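Flillora: your questions

What is Flillora trying to find out?
Whether a robot that has learned a few moves on one old desktop computer can reuse them on another. We split each job into short moves and learn each one separately, and the results so far are really exciting!

What does the work look like?

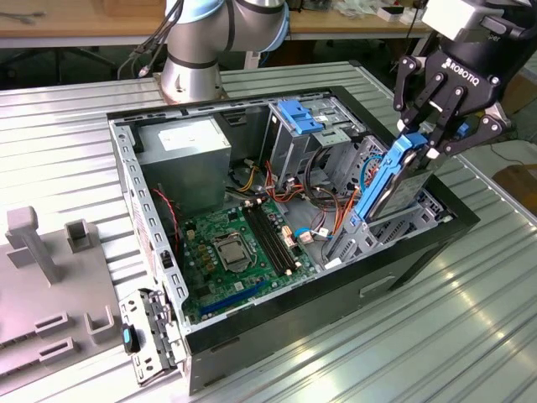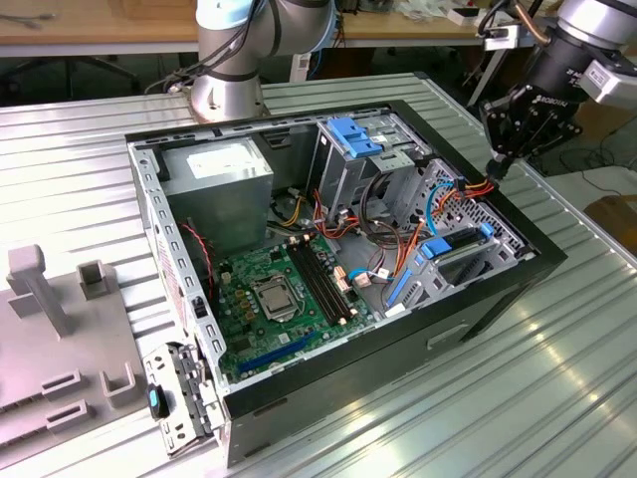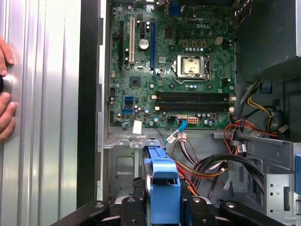
Our best result came in January: 33 good runs out of 71, starting from only 30 demonstrations. The older method, Plerkar, managed 3.

Why so few demonstrations?
They take ages to record, so learning more from each one is the whole point (and the fun part).

Where do most runs go wrong?
Usually in the last bit of travel, when a part goes in slightly tilted. Dzintra Vītola is working on that now.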